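# Lalteo hand controllers, after 6 weeks of pipetting

I run the small teaching bench at Kukona, where we show a two-armed robot how to do boring wet lab chores so that people don't have to. Until this spring we did it all by grabbing the arms and pushing them around. Then we bought the Lalteo kit, and I've now recorded more than 200 demonstrations with it, nearly all of them some version of "hold the glass, bring the pipette over, do the thing, don't knock the beaker." I have opinions!

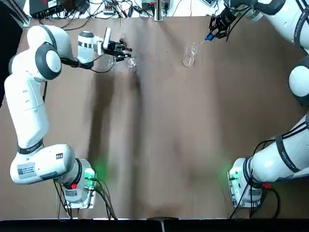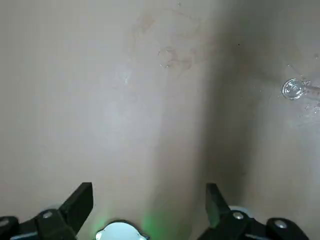
## What you get for your money

The kit was $3000 from Briem, which is a lot for what looks like two desk lamps with triggers. You get a pair of small controller arms with the same joint layout as ours, two table clamps, a power brick, a foot pedal and a license for Nener, the recording software. You move the little arm, the big arm copies it. Squeeze the trigger and the gripper closes. The idea takes ten seconds to get and a couple of weeks to get good at.

Setup was an afternoon. The clamps are great, the cables are not. They're stiff and too short, and the left one tugged on my wrist until I swapped it for a longer one from the junk drawer. Nener found both controllers right away but had left and right switched, so my first minute of teleoperation was me calmly moving my right hand and watching the wrong arm head for the beaker. There's a checkbox for it. It's on the third settings tab. Put it on the first one, please.

## How it feels

Really nice, mostly! The joints are smooth and light, and there's just enough drag that the arm stays put when you let go to scratch your nose (you will need to scratch your nose). Moving both arms together is where this kit beats pushing by hand, no contest. When I used to guide the arms directly I'd have one hand on each wrist and my face more or less inside the workspace, and every recording had my sleeves in it. Now I sit back on a stool and the cameras see robot and glassware and that's all.

The trigger is the part I'd send back. It has a lot of travel at the top that does nothing, then a short stretch where all the gripping happens. For picking up a block that's fine. For a pipette with a slim body, or a small glass you'd like to keep, you want a lot more control in that last bit of squeeze, and you don't feel anything coming back through your finger. I got used to watching the fingertips and stopping when the tool quit wobbling. Nener lets you change the trigger curve, and once I'd flattened the end of it things got better, but the default is bad for anything breakable.

You also can't feel contact. When I guided the arms by hand, a tip touching the bottom of a beaker was obvious right away. With the controllers I find out by looking. I ended up raising my stool so I could see down into the glass, and that did more for my success rate than any setting I touched.

## Recording with Nener

The foot pedal starts and stops a take, and I love the foot pedal. I would pay for the foot pedal alone. Both hands stay on the controllers and you just tap when you're ready. Double tap throws the last take away, which I use constantly.

Playback shows you every camera side by side, and the wrist views have been more useful than I expected. I used to think of the wrist camera as something for the robot and ignore it. Now I check it first. The overhead view tells me whether the arms went to sensible places, and the wrist view tells me whether anybody could work out what's between the fingers. Clear stuff is the headache. A small round piece of see-through plastic is mostly a bright rim and some glare, and the shadows slide across it as the arm moves. If I can't find it in the wrist view on the first try, I shift the lamp and do the take over.

It's also made me fussier about the table. Old ring marks and smudges look like nothing much from a stool and like a whole landscape from a few inches up. I change the paper more often now. I also leave some takes with the marks in, on purpose, so the robot doesn't learn that the world is always clean.

Two gripes with the software. Exporting is slow, with no progress bar, just a spinning circle, so you sit there guessing. And the naming is awful: every take gets a string of letters, and if you want "left holds glass, right dispenses" in there, you type it in yourself, one take at a time. I kept a paper notebook next to the pedal for the first month. I still do, come to think of it.

## Did the robot learn anything?

Some! My first proper batch was 47 good takes of the beaker task, and the trained version got the approach right most of the time but was hopeless at the height. It would stop well above the glass and hover there looking thoughtful. Going back through the recordings, that was me. I pause before I go down, every time, to line things up, and I'd taught it the pause. The kit records your habits very faithfully - bad ones included - and I don't hold that against it.

The second batch I practiced the move with the pedal off until I could do it in one go, then recorded. Much better. I'd still keep a person nearby when there's liquid involved.

## Would I buy it again

Yes, for two-armed work. If you only have one arm and you're moving solid things from A to B, guide it by hand and spend the money on better lighting.

- Best part: the pedal, then the smoothness of the joints
- Worst part: the trigger out of the box
- Fix on day one: left/right checkbox, trigger curve, longer cable
- Also buy: a taller stool

Briem swapped one clamp with a stripped bolt and didn't make me mail the old one back, so a point to them. Four stars, and I'd go to four and a half if Lalteo sold a better trigger as an add-on. I've emailed to ask. No reply yet.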